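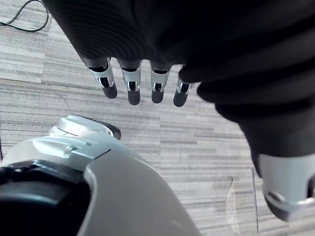

Hand over the floor, black covering on, fingertips down.

Fitting the sleeve and setting finger travel
Posted 2022-10-09 by Thoa Cù

These steps assume the Giltach hand is bolted to the arm and the controller is powered off. Allow 25 minutes per side.

1. Slide the sleeve on from the wrist end. Work the folds toward the elbow until the cuff stops turning.
2. Flex the wrist by hand through its full range. If a fold catches on the metal, back the sleeve off 5 mm and repeat.
3. Power up and run the Brenel utility. Set the open position to 900 for each finger.
4. Close the fingers one at a time. Stop at first contact and save the value.
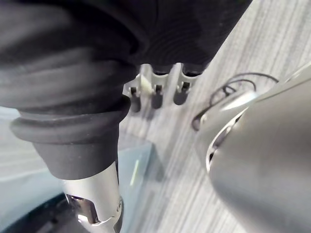
5. Reduce each saved value by 2 percent. Without that margin the motors stall against the end stop and run hot.
6. Cycle the hand for over an hour with no load, then recheck the cuff and the fasteners at the wrist.

Sơn Đàm's config file has the thumb on channel 5. On older boards it is channel 2; check before step 3. The utility does not warn about a wrong channel.

Next: calibrating the wrist camera.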